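February 2, 2026 - gripper budget, second go

Right, Zeyu Peng wants the equipment plan in before the end of the month, so I'm writing down where I've got to before I forget half of it again (the first version went on the back of a delivery note and I've no idea where that is now).

What we're asking for, as it stands this afternoon:

- 2 more hand-held grippers, same pattern as the ones we use now
- spare finger pads, 53 pairs if we go for the bulk price
- a proper storage case, because the biscuit tin is getting silly
- one small arm, second-hand if we can get it

The arm is where all the arguing happens. Alletti have a refurbished one that Makis Moschos went to see, and he came back very keen. He says the joints felt smooth and the controller is the newer type, so we could run our own code on it without buying the licence. I liked it too, from his notes! But the price doesn't include the mounting plate or the power supply, and once you add those you're creeping towards what Juretham want for a new one with a service plan. I've asked both for a written quote with everything on it, delivery too, so that we're comparing like with like for once.

Grippers are easier. We've had enough time with the hand-held ones to know what wears out and what doesn't. The bodies are fine, I'd buy them again tomorrow. The pads are what we get through, and we've been ordering them in dribs and drabs and paying postage every single time. I added up the postage from last year and felt a bit ill. 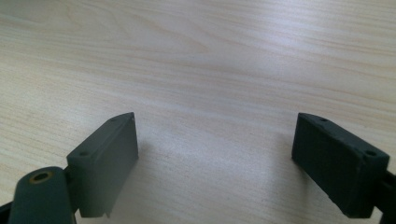

So, bulk pads. Tuhumury will do the 53 pairs as one batch if we commit by May, and they'll hold the price until then. Makis thinks that's too many and that they'll go stiff in the cupboard before we've used them. I rang up and asked, and the woman there said they keep well if they're stored flat and out of the sun, so the stationery cupboard would do nicely. I'd still like to split it into two deliveries if they'll let us. Must ask - I forgot while I had her on the phone, of course.

The other option is printing our own. We did the sums on this before Christmas and the material is cheap, but somebody has to babysit the printer and clean up the parts, and that somebody is usually me. I put my time in at the normal rate and the saving pretty much vanished. Zeyu said to leave it in the plan as a fallback and I think that's fair.

Screws and inserts: I've put £124 down for the year. That covers brass inserts, a decent range of small screws and a new tip for the insert tool. If anyone thinks it's too high, please come and look at the screw drawer with me first.

Things I haven't costed yet and really should:

- calibration boards (ours is curling at one corner)
- cables, long ones especially
- getting the arm up to the Skesthorpe site and back for the open day, if we end up with an arm at all
- insurance while it's in the van

Zeyu also asked whether we could hire the arm for a few months and decide later. It's not a daft idea. The monthly figure I was given over the phone was higher than I'd hoped, but it did include swapping the unit out if it breaks, and we'd learn an awful lot about what reach we need before spending the big money. I'll do a second column in the spreadsheet with hire on one side and purchase on the other, and we can squabble over that instead.

Makis, if you read this before I catch you: can you dig out the plate drawing from your visit? The hole spacing decides whether our bench frame will take the Alletti arm as it is or needs drilling, and I don't want to guess.

Next: chase both quotes, ask Tuhumury about two deliveries, measure the cupboard shelf.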